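Mirko Valentini picks up on the second ring and tells me he's got a hex key in his mouth, so could I give him a minute. I hear it drop onto something metal. Then he's back, cheerful as anything, and we spend the next hour and a bit talking about knees.

Mirko looks after one humanoid robot. He's done it for long enough now that he talks about the thing the way my dad used to talk about his ute – fond, a bit suspicious, always listening for a new noise. His employer, Martinelli, has it practising household jobs in a bedroom, and his part is keeping it fit to work. I wanted to know what that looks like on an ordinary day.

"Cables," he says, before I've finished the question. "People want to hear about the software and I end up talking about cables. Every joint that bends has something running past it, and whatever runs past it gets rubbed."

So his mornings start with a torch and a rag. He goes up each leg by hand, feeling along the bundles at the knees and hips for flat spots, then does the run down the back. Anything shiny gets new sleeving. (He buys the stuff by the roll from a supplier called Bruleo and is quite particular about it. I now know more about braided sleeving than I ever planned to.) The cable on the floor gets checked too, mostly where it leaves the base.

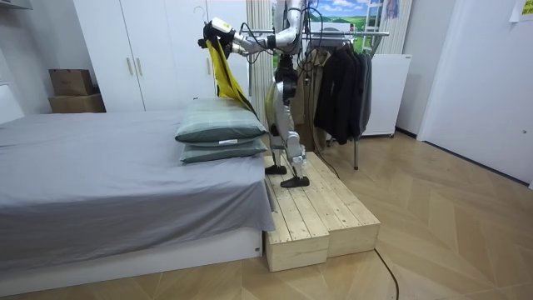

The bit he's proudest of is the timber platform. The bed work needed the robot standing higher, and the first idea was a bought-in lifting stand, which Mirko hated on sight.

"It wobbled. Not much, but you put an arm out over a mattress with a bit of cloth on the end and that wobble turns up in the fingers," he says. "I went home, drew some boxes, and made them out of pine. You can stand on them, you can shift them, and if I want to change something I've got a saw."

He re-tightens the screws in the boards every Monday and puts a level across the top while he's there. After any move he sets the feet again and runs the arm through a slow reach with nothing in the gripper before he'll let it near the bedding.

Then there are the grippers themselves. Mirko keeps a running tally in a Skulleck notebook, with a pencil on a string, and swaps the finger pads every 2,000 grasps. The maker's sheet says 3,000. He tried going by the sheet once and got to 3,050 before he noticed pillowcases sliding out.

"Thin cotton is the worst. A box, a bottle, you've got heaps of forgiveness there. Cotton finds the one worn corner on the pad and off it goes."

His test for new pads is 100 pinches on an old tea towel, and if it drops even one he takes them off and starts over. I ask whether that's a bit harsh. He laughs and says I should try refitting them at five in the afternoon with everyone waiting!

The worst repair so far was a hip actuator that started clicking in the cold weather. He had the cover off three times and found nothing, then swapped the whole unit for a spare from Brurken and the click stayed put. It was a loose clip on the cable bundle, tapping the housing each time the leg took weight.

"Two days," he says. "For a clip. I've still got it in my drawer."

He has a full strip-down booked for April, both legs, and he's already labelling bags for the bolts. I ask if he's looking forward to it and there's a pause while he hunts for that hex key again.

"The left one, yeah," he says. "The right one's going to be a mongrel."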